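Search this site Enter keywords Go

Zirkton Countertop Can Crusher – Review
30 January 2025 | By the Mudarby Product Review Desk

The Zirkton was assessed over a period of 30 days in the staff kitchen at Mudarby. It accepts standard beverage cans and is fixed to the counter with 8 screws, all supplied. The lever moves smoothly, although the handle is short for larger hands.
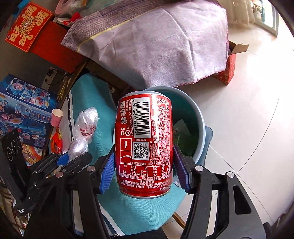 Should cans be emptied before crushing? Cans should be fully drained and rinsed, as the drip tray holds very little liquid.

Crushed cans were uniform in height and stacked neatly in the recycling bin. The tray is awkward to remove – a deeper lip would help. The Desk awards four out of 5 and recommends the unit for shared kitchens.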